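A small whiteboard for the work table

I have wanted something to write on at the work table for a long time. Paper gets buried and the wall is too far away to reach from the chair. So in September I started looking at small upright panels, the kind with a white face and a thin black frame, that can stand right on the tabletop. 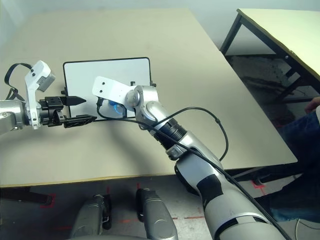

Why a small one

My table is 625 mm deep, and once the lamp and the tray are on it there is not much left. A big board would mean moving everything to the floor each time I sit down. I measured the free strip at the back and got a little over 105 mm, enough for a stand with short feet.

I looked at two. The Pelano has a wide base and costs less, but the base sticks out in front and I would be knocking my cup on it all day. The Uvora is narrower and a bit heavier. I bought the Uvora from Mastoswood, the office supply place out past the rail yard, and paid 13 dollars for it because the box was dented.

The table

I like a light tabletop under a white panel. My old desk was nearly black and anything white on it glared under the lamp. Beige is easier on the eyes – it also hides dust, though it shows coffee rings. I wipe mine down with a damp cloth in the evening and leave it at that.

Laminate has been fine for me. I had a solid wood table before and worried over every scratch. The only thing I would warn about is dragging a frame with hard feet across it. Lift the panel and set it down.

Where it goes

I tried mine in the back corner first and never looked at it. Left of center works better. I am right-handed, so the right side stays open for whatever I am doing, and I can still read the list without turning my head. I angle the face a little toward the chair – straight on, it catches the window in the afternoon.

What I write on it

Mostly what is left to do before supper. Part numbers when I have something to order. Right now it says 103, a screw size I need to look up in the Thoroddsen catalog, and under that, "bulbs." I wipe it when it gets full.

The marker that came in the box was dry in a week. I use the fine-tip ones from the grocery store and keep two in the tray. Next I want to find a cloth that does not leave gray streaks in the corners.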